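### 3.2 Door opening task

The student team worked on the laundry task in two-hour blocks from February to the end of the course. Each block began with the same checks: zero the arm, run the gripper through its full travel, and load the policy trained on the previous block's demonstrations. Calum Dalgleish wrote the control code and Archie Cruickshank kept the run logs. We call the full setup Idarora in the rest of this paper.

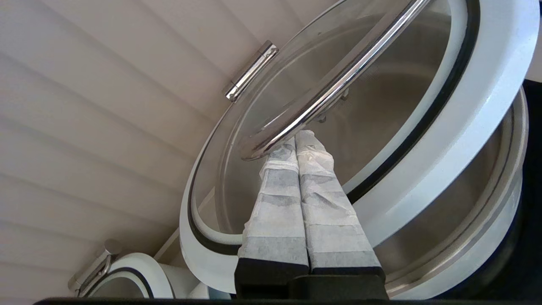 **Figure 3.** Wrist camera view with the wrapped fingers close to the door handle.

Grasp position was the main thing the students disagreed on. One group wanted to teach a single fixed contact point, and the other wanted the policy to choose any point along the bar. A curved handle makes this choice matter, as the angle the fingers need changes from one end of the bar to the other. Polished chrome adds a second problem – bright streaks on the metal move when the camera moves, and an edge detector can follow them instead of the bar itself. We settled on a fixed contact point for the first three sessions and a free one for the last two.

Demonstrations were collected by four students, each using the same hand controller. A run was scored as a success only if the door opened fully and the fingers let go of the handle without a stop from the operator. Runs stopped by the operator were kept in the logs but left out of training.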